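Remote operators wanted for robot arm demonstrations
Bultside, ground floor. November 2024

Floltel is looking for 12 people to drive a robot arm by remote control and record everyday tabletop jobs: standing cans up, moving bottles, putting things in cups.

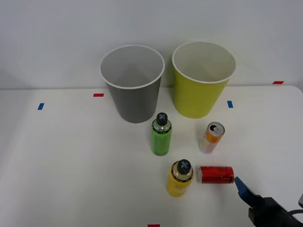
We'd like sceptics. Most of what gets said about robots learning from people is sales talk, and applicants who have swallowed it tend to be disappointed by the second week. The work is repetitive. You pick up a can, you put it where the sheet says, you reset the table to its tape marks and you go again. Whether any of this adds up to a robot that can tidy a kitchen, we don't know. Our August set, recorded at Sosa, had 697 demonstrations in it and we threw out 191. Some were clumsy, some were just mislabelled, and a few looked perfectly good until the arm tried to copy them.

What you need: steady hands, decent eyesight (glasses are fine) and the patience to do a dull thing properly. Gaming experience is often claimed as an advantage. We haven't seen much sign of it. No degree required.

What you get: paid training, £78 per half-day session, and a break whenever your wrist asks for one. Sessions are mornings or afternoons, and you can do both if you must, though the quality usually drops after lunch.

You'll be taught the controls by Jirayu Srisuk, who will also tell you when a recording isn't good enough. Please don't take it personally. If you think the task itself is badly set up, say so – two of the current instructions were rewritten after operators complained.

The recordings go to our partner Lirnunier for training. They show the table and the arm. We do not record your face or voice.

To apply, send a few lines to Maricica Mihăilă at the Bultside office saying which half-days you can manage. No CV, and no covering letter on the future of automation.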